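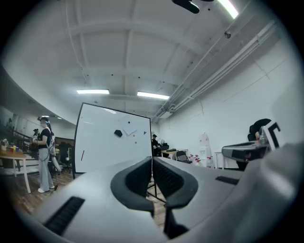 Clasa word list, README

Clasa is a list of product complaints collected from the Dodbridge consumer forum and sorted by hand. Read this before you quote any number from it.

What it claims to be: a record of what people in Dodbridge are unhappy about. I doubt it. People who write to a forum are the people who write to forums, and one leaky kettle can fill a whole thread.

Labels
Each complaint gets one of 5 labels. Beca Landeg and Ezequiel Moya did the sorting and disagreed on nearly 29 percent of the "service" entries. The file keeps both answers. I would not average them.

Known problems
- July is thin. The forum was down for part of it.
- "Resolved" means the poster said so - no one checked.
- 2 threads were copied in twice and are still there.

Uses
Fine for practice with messy text. I have seen it used to rank shops, and I don't believe those rankings.

Version 3, 2022-10-11. Send corrections to Olaia Cuesta, with the thread title.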